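Rikthorpe study room gets mixed tables instead of new ones

RIKTHORPE, February. The Rikthorpe Reading Room has finished refitting its study room for $2,000, and it would like the public to come and judge before believing any brochure, including this one.

Suppliers kept telling the room that readers need "learning landscapes." Hayley Bickerstaff, who runs it, asked for proof and got a color chart. She bought used tables. 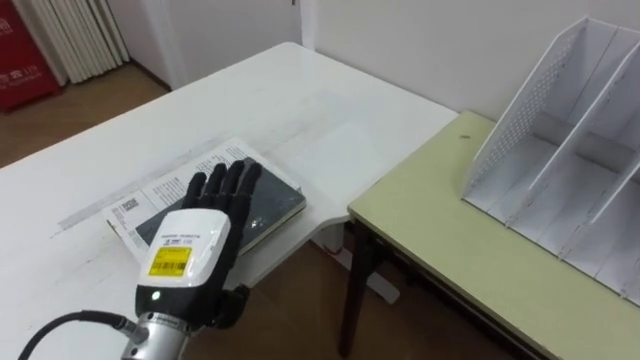

An open book on one of the white tables, with a file organizer on the table next to it. Photo: Rikthorpe Reading Room

The tables don't match and some have marks on the top. "I was quoted 40 percent more for a finish that was supposed to help people concentrate," Bickerstaff said. "I have my doubts that anyone ever read faster because of a finish."

Donal Rafferty of Jarman, which handled the refit, is no more excited about desktop organizers. "They hold paper. Whether people put the paper back is another matter," he said.

The room will review the layout after 20 weeks and publish any complaints. It opens Tuesday at 2 p.m. Entry is free.

Press contact: Úna Daly, Rikthorpe Reading Room

This site uses cookies to improve your experience. Accept all | Manage settings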